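Jurkcombe hand controller for teaching robot arms: my review after one winter of use
Posted 27 Jul 2019

I bought the Jurkcombe set in January, for showing our arm how to pick up objects from one bin and put them in the second one. I paid 946 euros with shipping. Before this we used a 3D mouse from an office supplier, and I will compare the two, as I think many readers are in the same situation.

What is in the box: one hand controller with a trigger, a base station, a foot pedal, two cables and a thin paper manual. The software, named Illidstead, you must download. The manual has 12 pages and only two of them are about recording. The rest is safety text in several languages.

Installation took me one afternoon. The base station wants a free line of sight to your hand, so I had to mount it higher than the manual proposes. After this change the tracking did not jump any more. The pedal works as a clutch: you press it, the arm follows your hand, you release it and the arm stays. I like this very much. With the 3D mouse I was always afraid to sneeze.

Until now I have recorded 1663 picks with it. The first 148 I deleted, as my movements were too nervous and the robot would learn only my bad habits. After that it became easy. Turning the wrist feels natural, and going down into a deep bin beside the wall is much better than before. You can put the finger next to an object and correct it by a small amount. For soft or flat things I still need two or three tries.

The trigger is the weak part. It has a long dead zone, so the gripper closes late, and round objects roll away. Devier sells a replacement spring which helps a little. In Illidstead you can also change the curve, but the setting is lost with each update — please fix this.

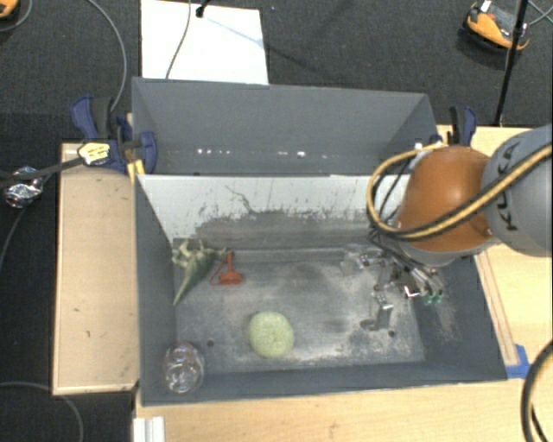

Two bins clamped to the table, with small mixed objects for picking in the front one.

My arm is a KUKA and the connection was simple. For the Gentile gripper adapter you pay extra, and I find this not fair at this price. The cable of the controller is also too short for me. I stand on the side of the table, and I had to buy an extension.

Good: the clutch pedal, the calm tracking, the replay function, which shows each recording before you save it.
Not good: the trigger, the short cable, the manual.

I give four stars of five. If you record only a few demonstrations per month, keep your 3D mouse. If you do it every day, your hand and your shoulder will notice the difference in the first week.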